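# Sarnari household water readings

Daily water meter readings from 16 households in Sarnari, with notes on which taps and appliances were in use. Collected by Lauri Toivonen. Last updated 12th June.

## What is in it

- readings.csv: one row per household per day, in liters
- homes.csv: number of residents, type of building, garden or no garden
- notes.txt: comments from residents, lightly edited for spelling

There are 600 rows in readings.csv. Three households joined late, so their first weeks are missing. They are left blank and should not be read as zero.

## How the readings were taken

Residents read their own meters in the evening and wrote the number on a card. Cards were typed in twice and compared. Where the two versions differed, I went back to the card. If the card could not be read, the row has the flag "unclear" and the value is empty.

Homes on the Doda side of town have older meters that only show whole cubic meters. Their daily values are rounded and jump from day to day. Use weekly totals for those homes.

## Known problems

Household 19 kept its number from an earlier list. The numbers are not continuous and the gaps mean nothing.

Two homes share one meter and are entered as a single household. Readings in December are high in several homes because of guests, and a few residents said so in the notes. One burst pipe is marked "leak".
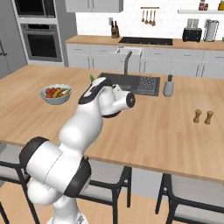
Kitchen use is the weakest part of the data. Most people could say when they ran the dishwasher, but few kept track of rinsing and cooking. The column kitchen_est is the resident's own guess and should be treated that way. Garden use is better, as most people fill a can or run a hose for a set time.

## Use

Free to copy and change. Please keep the household numbers as they are and don't try to match them to addresses. Corrections are welcome if you say which row you mean.

Related

- Ultach rainfall, daily totals
- Doda meter replacement list
- Eren well levels
- Sarnari street names, cleaned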